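Reading time: 5 min
Print | E-mail this page

We use cookies to remember your settings. By continuing you agree to this. OK

Gandora shared workroom: progress report to the Resen fund
Reporting period ends July

Where we are

The workroom at Gandora has been refurnished and is in use. That much of the plan can be marked done. The other part of the plan, the part that persuaded the fund to support us, said that light tables and open storage would lead people to leave the room tidy. I said in the application that I had doubts about this, and I still have them.

The application borrowed a good deal from the write-up of the Guimarães workroom, which claimed that once every table had its own open basket, clutter more or less took care of itself. I have read that write-up several times now. It doesn't say who was tidying before, how often, or whether anyone kept tidying afterward. It has nice things to say about the color of the tables. We should have asked more questions before copying the layout, and I include myself in that.

What was bought

The tables came from Sikska, with the light wood-grain tops and rounded corners we had agreed on. The baskets are the black wire-mesh kind, rectangular, open at the top. Spending to date on baskets, cans and small items is 591 euros. The tables are on a separate line and came in as quoted. Delivery charges did not, and I have written to Sikska about them. The reply so far is that they are looking into it.

The carpet stays. There was talk of replacing the dark gray with something lighter to match the tops, and one quote was obtained. I didn't take it further. A lighter carpet would show everything that gets dropped on it, and I can't find anybody who uses the room who asked for one.

The tops

The sales material calls the finish "forgiving." I take that to mean that small marks don't show against the grain. From standing height it's fair enough. Sit down with your face closer to the surface and it becomes less fair. The grain is busy in places and very pale in others, and in the pale places a small gray smudge or a dark speck is easy to find once you've noticed it. After that you go on noticing it.
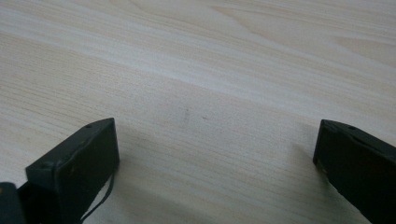 Our cleaning instruction is a damp cloth and nothing stronger until Sikska confirms in writing what the finish will stand. I asked for that confirmation twice. The first answer was a link to the general brochure. The second said that "most household products" are fine, and I don't regard that as an answer. If we use the wrong product and the surface goes cloudy, the warranty discussion will be about us.

I'd also like the fund to know that the warranty runs for five years but leaves out "cosmetic change in normal use." A tabletop is mostly cosmetic change in normal use. I should have caught that line sooner. For the remaining tables I have asked for a price on a plain, slightly darker top, and I'd recommend we take it unless the difference is large.

On the good side, the tops are a decent size for sorting things on, and two people can work at one table without their elbows meeting. The rounded corners were an extra I'd have cut from the order. People walk into table corners less than I assumed, or complain less when they do. I'll leave it there.

The sorting and clearing sessions

The plan promised regular sessions in which the contents of a table are sorted, put in the basket or moved to the shelf, and the table handed over clear to the next group. The length was set at 90 minutes. That is too long. By the last half hour the sorting is done, and what remains is people moving the same items back and forth and talking. I have nothing against talking, but we described the sessions as work, and the report should describe them truthfully.

What goes on a table at the start varies. Usually it's a basket and whatever the last group left: metal cans, pens, tape, paper, now and then a mug from the kitchen. The cans were meant to be a minor item in the budget and they cause more discussion than the tables. Some people want them on the table as pencil holders. Others want them in the basket with everything else. The plan didn't say. My own view is that a can inside a basket is a container inside a container, and that the pens end up in the bottom of the basket either way.

I watched several sessions without taking part. It's noticeable how much of the time goes on deciding and how little on moving anything. Somebody picks up a can, holds it, asks the others where it lives, and gets two opinions. The Guimarães write-up has no such moment in it. Perhaps their items all had a place from the start. Perhaps the person writing didn't stay for the sessions.

What would help is dull: a short list, taped to the wall, saying what belongs in the basket and what belongs on the shelf. I proposed this in the spring and was told it went against the idea of the room "suggesting its own order." The room has had its chance to suggest. I'd like to put up the list.

The baskets

I expected to dislike these and I half do. In their favor, you can see at a glance whether one has anything in it, from across the room and through the sides. They're light enough to lift with one hand when empty, and they stand squarely on the table. They don't look cheap.

Against them, the mesh floor lets small things poke through. Pencil points and paper clips are the usual offenders. We have tried a sheet of card cut to fit the bottom and it works, though it spoils the see-through effect that was the reason for choosing mesh. A solid tray would have cost less and done the job. I don't suggest replacing the ones we have.

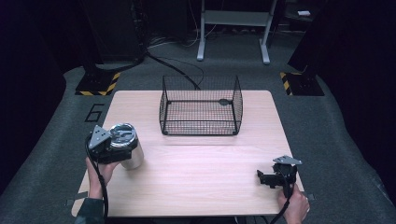
Placement matters more than I thought it would. With the basket set toward the far side of the table, the near half is free to work on and people seem to use it properly. Put it in the middle and everything collects around it, including things that could perfectly well have gone in. I have asked that the basket be put back at the far edge at the end of every session. So far this happens on Fridays, when I'm in the building. I draw my own conclusion about the other days.

There is also a question of whether the baskets are being used as storage or as a way to hide a mess in a tidier shape. A full basket on a clear table looks like a result, and our own tick sheet counts it as one. I'd argue that it shouldn't. If the same tape, the same can and the same tangle of string are in there month after month, the table has been cleared and the problem has been picked up and set down again a little farther back. I intend to change the tick sheet so that the basket has to be gone through as well, and I expect our results to look worse for a while when I do.

What I can and can't claim

The fund's form asks whether users report improvement. They do, in the sense that they were asked whether the room had improved and said yes. They were asked by the person who had arranged for the new furniture, while sitting at it. I wouldn't put much weight on that.

I can say that the tables are usually clear when a group arrives in the morning. I can't say this is due to the furniture. We brought in the sessions at the same time as the tables and baskets, and if you make people tidy a table on a schedule, it will tend to be tidy. The old tables might have done just as well. We disposed of them, so that comparison is gone.

I'm also not able to confirm the application's line about "a calmer room." It may be calmer. The carpet keeps the noise down and was there before.

Changes for the next period

Sessions cut to an hour or less. The list goes up on the wall. Card liners in all baskets that hold pens or clips. Cans stay on the shelf unless a group asks for one. Tick sheet revised as described.

The second order of tables is on hold until I have the price for the darker top and a straight answer on cleaning products. The funding agreement has us placing that order before the fall. I'm asking the fund to let that slip. If it can't, I'll order the same pale tops again and we will live with the smudges, but I would want it noted that I asked.

I'd also ask that no visit from other workrooms be arranged yet. Two have inquired after seeing our page, and I don't want to become somebody else's Guimarães before we know what we have.

Money

Small items are within budget. The delivery charges are disputed and shown separately on the attached sheet. The quote for the carpet cost us nothing. The liners are cut from packing card that came with the tables, so they don't appear.

The sheet also shows a line for "signage," unspent. I plan to use a small part of it for the wall list and return the rest at the end of the project.

Print | E-mail this page

Get reports like this one in our newsletter. Enter your e-mail address to sign up. You can unsubscribe at any time.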